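Gollow Guest Lodgings, Drerkmont
Pre-Season Inspection Checklist with Comments
Inspector: Firdevs Erdem
Reviewed by: Defne Ersoy
Date of inspection: 26 July 2019
Units in scope: 84

1. Arrival and reception
1.1 Emergency contact card at the desk — Pass.
1.2 Guest register kept up to date — Pass. The register has run to 2,509 entries and a new volume should be opened.
1.3 Evacuation map in Turkish and English — Fail. The English copy still shows the old courtyard gate.

2. Stairs and shared walkways
2.1 Handrails firm — Pass, except the Wudach wing, second landing. Repair requested in April and still open.
2.2 Night lighting — Pass.
2.3 Roof terrace barrier — Pass. Guests are to be reminded that chairs may not be placed against it.

3. Guest bathrooms
3.1 Wall cabinets fixed and level — Pass.
3.2 Sinks free of cracks — Pass.

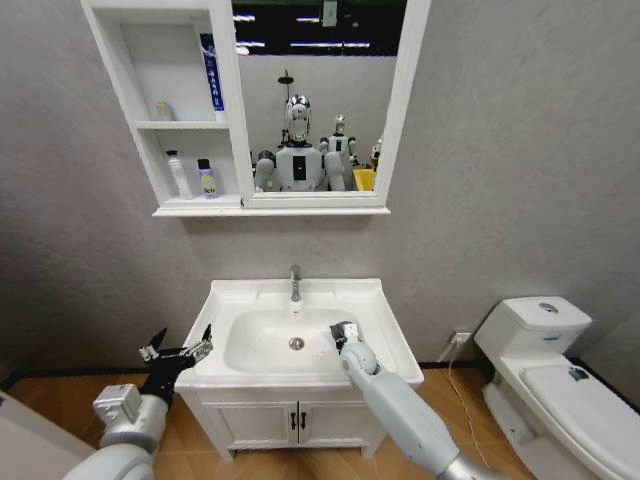
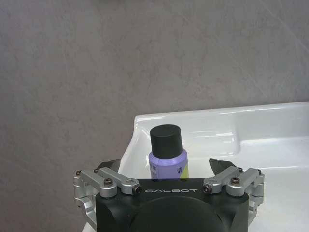 3.3 Hot water limiter set and sealed — Pass in all units but 12. The contractor, Malhotra, is to return with the correct seals.
3.4 Non-slip mat supplied — Pass.

4. Fire safety
4.1 Smoke alarms tested — Pass. Unit 502 had a weak battery, replaced during the visit.
4.2 Extinguishers within service date — Pass.
4.3 Exit doors open without a key — Fail. The door to the harbor lane was locked. Management was told at once, and the lock has been removed.

5. Excursions and transfers
5.1 Minibus seat belts — Pass.
5.2 Life vests for the boat trip, adult and child sizes — Pass. Child vests should be stored apart and marked.
5.3 First aid kit on each vehicle — Pass. Burn dressings are low.

Overall result: Conditional pass. Items 1.3, 2.1 and 3.3 must be closed before the next group arrives. Written confirmation is to be sent to Defne Ersoy — a telephone call will not be accepted.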